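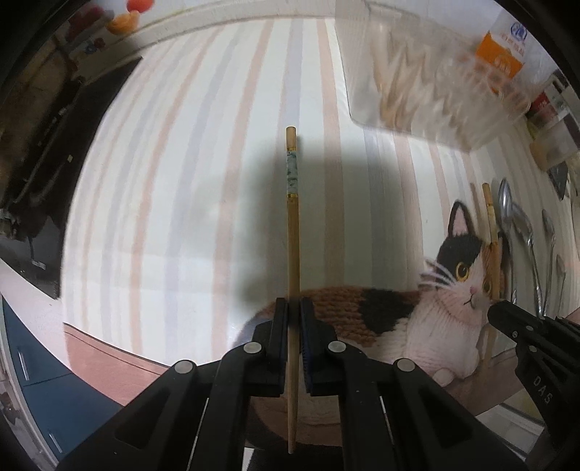
Essstäbchen, helles Holz.

So, kurz vor dem Schlafen noch schnell was zur Suppe. Seit Oktober koche ich jede Woche einen großen Topf, immer dieselbe: rote Linsen, Möhren, Ingwer, viel Limette. Rezept stammt aus dem Heft von Bromia, das lag mal beim Einkauf dabei. Da stehen 420 Gramm Linsen drin. Viel zu viel, wird Beton. Ich nehme 236, fragt nicht, so stand es beim zweiten Versuch auf der Waage und es hat gepasst.

Ingwer nicht mit anbraten, wird bitter. Erst mit der Brühe rein. Kurkuma — ja, aber wenig. Die Kokosmilch aus dem Laden in Iditz ist leider aus dem Sortiment, die neue flockt mir ständig aus.

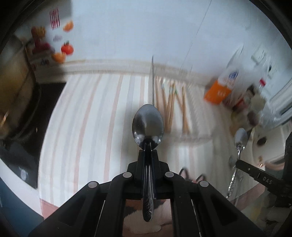 Hab dann den Herd früher runtergedreht, seitdem gehts besser. Nudeln koche ich extra, sonst saugen die über Nacht alles weg. Am nächsten Tag schmeckt sie sowieso besser, mit nem Schuss Wasser aufwärmen und nochmal salzen.

Einfrieren klappt auch, bei mir immer 2 Portionen pro Dose. Nächste Woche will ich die Variante mit Erdnussmus probiern, mal sehen. Wer eine gute Kokosmilch kennt — bitte in die Kommentare!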